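# Getting a table ready for paper work
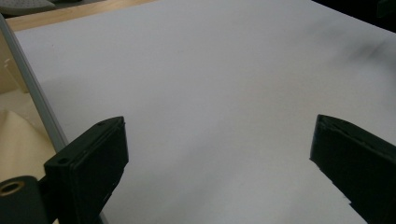 I have been folding, cutting and gluing paper at home for longer than I care to add up, and I still think the most useful quarter of an hour of any project is the one spent on the table, before a single sheet of the good paper comes out of its drawer. What I am after is one big pale area with nothing lying on it, wide enough that my elbows don't meet a mug or a pile of post halfway through a long cut. A smooth white surface suits me best for this. Even so, it's worth looking across it before you start, as there can be a soft grey streak like the one towards the upper right, and you will want to know whether you have a shadow or a mark before you lay clean paper over it.

## What you'll need

- a table that doesn't wobble
- a large sheet of white paper or a smooth white board
- low-tack tape
- a soft cloth, barely damp, and a dry one
- a white rubber (the plain sort sold for drawing)
- a lamp you can move about

I buy my lining paper on the roll from Rerkside, at 300 gsm if they have it. Thinner paper will do perfectly well, but it rucks up sooner and you'll be changing it more often.

## Clear the table properly

Take everything off, including the fruit bowl. I used to push things to the far end and tell myself that was clearing, and then I knocked a jar of paste over a finished Nông box lid and had to start the whole lid again. These days it all goes on a chair in the hall.

Wipe the table with the damp cloth, then go over it with the dry one, and leave it for a few minutes. Run the flat of your hand over it with your eyes shut. Crumbs and dried dots of glue are much easier to feel than to see, and every one of them will come through as a bump under your pencil.

## Lay the white surface

A board simply goes down flat, with a bit of tape at the back if it likes to slide. Paper off a roll needs more patience. Roll it the opposite way around a cardboard tube, hold it there while the kettle boils, then let it go and lay it curl side down. Tape the middle of one long side first, smooth across with your forearm, and tape the middle of the opposite side. Then work outwards to the corners, doing a little on each side in turn - if you tape the corners first you will get a bubble in the middle and it will stay there all evening.

## Shadow or mark?

Move the lamp. A shadow shifts or goes soft as the lamp goes round, and a mark stays exactly where it was. For pencil and general greyness, use the rubber in one direction only, lightly, and brush the bits away with a dry cloth. Don't use the damp cloth on paper. On a board you can try it in a corner first.

If the mark won't budge, turn the sheet over, or put your cutting mat on top of it and carry on.

## Set the light

I like mine coming from the upper left, being right-handed, so that my hand isn't throwing a shadow on the line I'm about to cut. Left-handers should swap it over. A cool white bulb shows up creases nicely, though I'll admit it isn't very cosy in November.

Once that's done, wash your hands, dry them well, and bring out the paper. If you're following along with the Trurkau folder, you'll want the two cover sheets first.

*Last tidied up 27 April 2019*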